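Buying the Second Hand: Notes to Self on Equipment Money
Speaker notes, afternoon slot, 11 slides if the clicker behaves 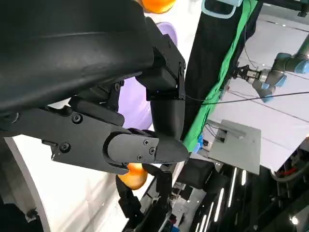 Open with the budget line, because that is what people came for. When we first asked for money we wrote one line that said "robot" and put a number next to it, and the number was fine. It bought the robot. It bought none of the things you need on the second morning, such as spare fingertip covers. Point at the small Phillips screws on the fingertip cap, three of them, and ask who in the room has a line in their budget for the cap those screws hold on. Wait for the laugh. If there is no laugh, move on quickly.

SLIDE 2. What the quote says. Hand, arm, controller, shipping. Oltel sent us a very handsome quote, two pages, with a photograph. Zitden sent one that ran to far more pages and had no photograph. We liked Oltel's better. Admit this. Say that Zitden had listed every cable and we took it for padding. We then spent July ordering cables.

SLIDE 3. What the quote leaves out. Read the list slowly: cables, brackets, clips, fasteners, a table that does not wobble, something to pick up. The last one always gets a question. Yes, we have a purchase order for things to pick up. Finance rang to ask whether orange balls were capital equipment. They are consumables. It took four emails.

SLIDE 4. One hand or two? Slow down here, this is the argument of the talk. A two-finger gripper is cheap, dull and easy to mend. A hand with jointed fingers can do a great deal more and can also break in a great deal more places. Our mistake was to compare the purchase prices. Compare what a bad week costs with each. Joke about the gripper being the family estate car (cut if running late).

SLIDE 5. The Conuver plan. Conuver is our name for the spending plan, chosen in a hurry and now on all the forms. Year one, buy as little as you can bear. Year two, buy what year one taught you that you needed. Year three was going to be "expansion" and is at present "repairs". Leave the slide up while people photograph it. It will be on the website too, but they will photograph it anyway.

SLIDE 6. Spares. Rule of thumb: for every hand you run, hold back around 11 per cent of its price each year for parts, and guard it. Somebody will try to spend it on a conference. (Do not look at the organisers.)

SLIDE 7. Floor space. We measured the arm. We forgot to measure the arm reaching. Ask for a drawing with the full swing marked on it, and then add room for a person with a screwdriver and a poor temper. Light matters as well. Nobody's quote has a line for lamps, and we ended up moving a bench because of glare.

SLIDE 8. Support contracts. Juhász offered three levels. We took the middle one, as everybody does, and it covers phone calls. The top one covers visits. Find out what the word "response" means before signing, since in ours it means an email saying they have had our email.

SLIDE 9. Timing. Order the long-lead parts before the money is quite settled, if your people will let you. Ours would not. The hand arrived well ahead of its mount and lived in a cupboard.

SLIDE 10. What I would do with the same money again. Two grippers first, one jointed hand later, spares from day one, Zitden's list of cables stolen outright. Mention that the list is still the most useful document we own.

SLIDE 11. Questions. Likely ones: leasing (we looked, the sums were worse), second-hand (yes for arms, no for fingers), and whether the budget template can be shared. It can. Warn them that the tab called "misc" is the biggest one.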